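Giltlow Kitchen Share: Questions We Keep Getting

Do I need to bring my own bowl?
Yes. We own 8 and they are spoken for.

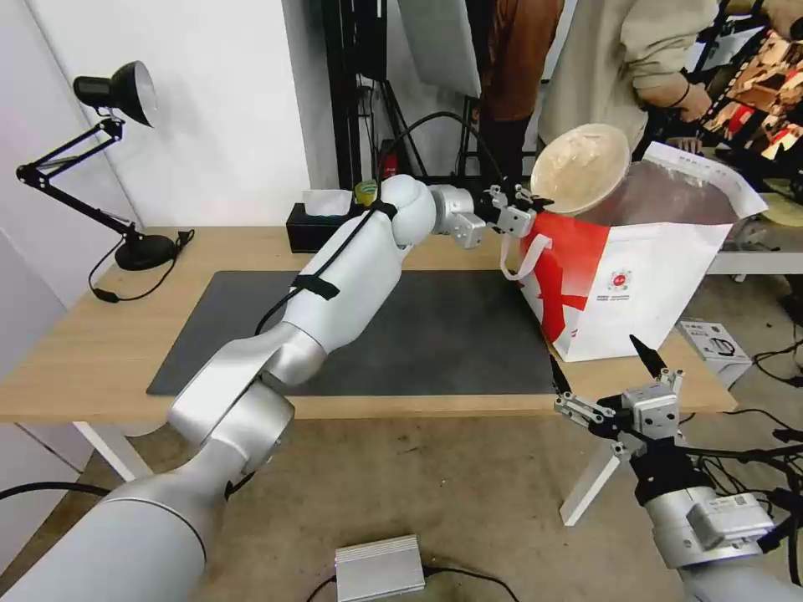
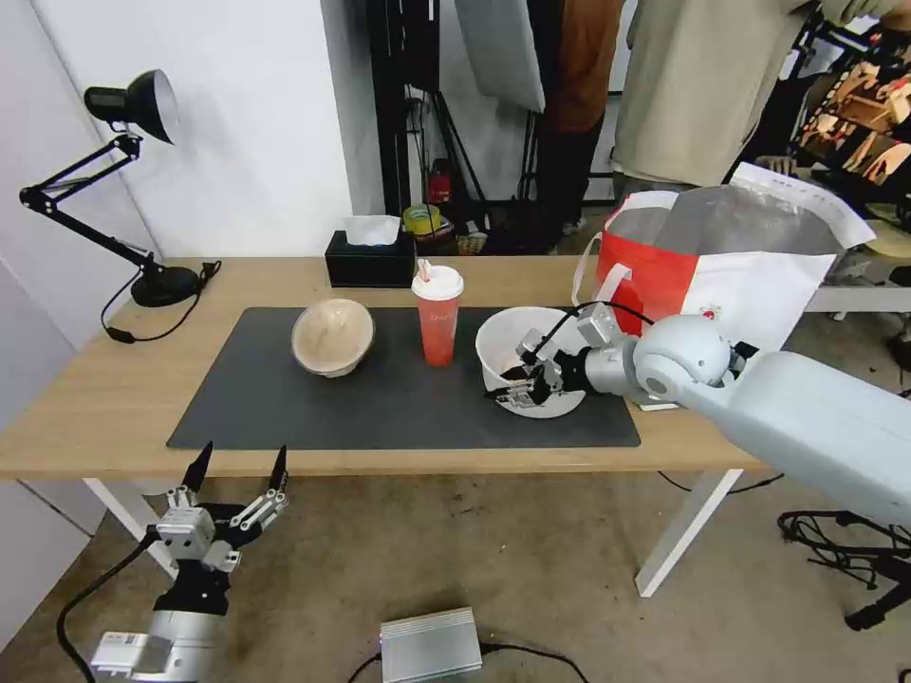
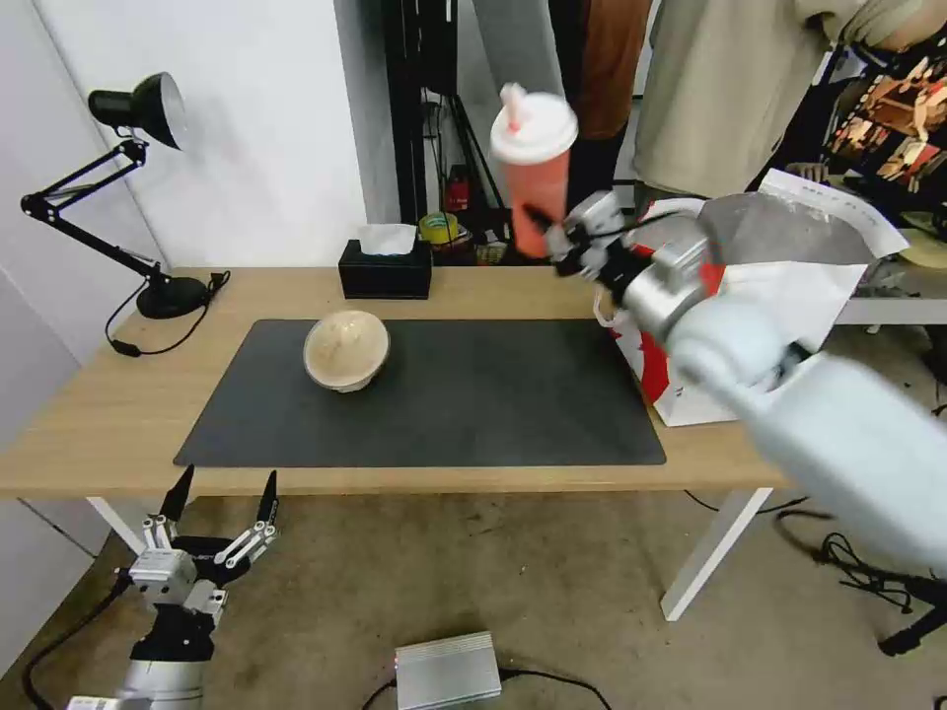
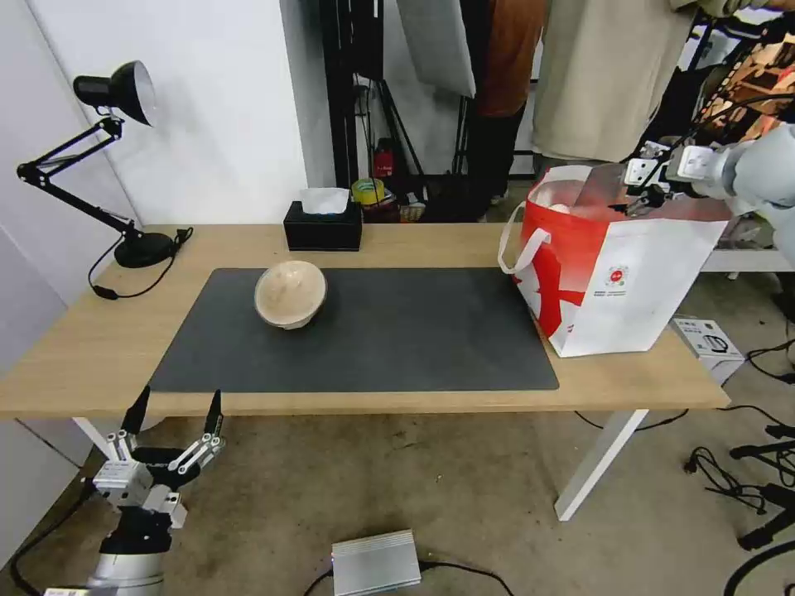

What does it cost?
410 a year, or 521 if you want a shelf. The shelf is small.

Can I leave food in the fridge?
With your name on it, until Morenike Etim gets hungry.

Is the Peletti oven fixed?
It has two settings, off and charcoal. Bake at Jultoma until January.

Who do I complain to?
Write it in the green book. Please use complete sentences.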